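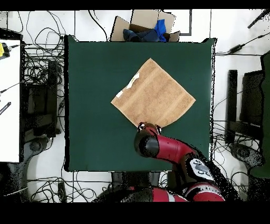
The tan towel laid out on the green table, with the gripper at its lower corner.

Home | News | Opinion | Clubs | Contact

Let them fold towels

By Rungnapa Boonyarit

Every February, when the robotics club at Magbanua gets its share of the activities money, somebody's parent asks me why our students spend their evenings on towels. The school across town is going to Botville again, where machines throw balls and climb things and there is a crowd of 300 to cheer them on. I've been to Botville, and I yelled myself hoarse, so please don't take me for a grump!

But I have come to love the towel project, which the students call Feltside, and I'd like to speak up for it. A ball is round every time you pick it up. A towel has a new shape every time you let go of it, and the students have to think all over again about where a corner might be hiding. They argue about it – loudly, and usually through dinner – and then someone writes the argument down in the log, which has reached 466 entries and is the best thing any of them have written for me.
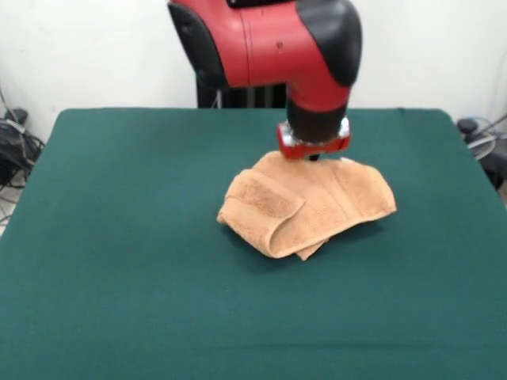
One finger of the gripper on a bunched-up towel.

I do understand the wish for a trophy. A trophy is easy to explain to a grandmother. Still, we had almost 20 students sign up this year, several of whom had told me they weren't "robot people," and I think they came because everybody has folded a towel and has an opinion on how it should be done (my own mother's method would start a fight in most homes).

So my request to the school is a small one. Keep the Botville trip, by all means, and leave Feltside its table and its two evenings a week.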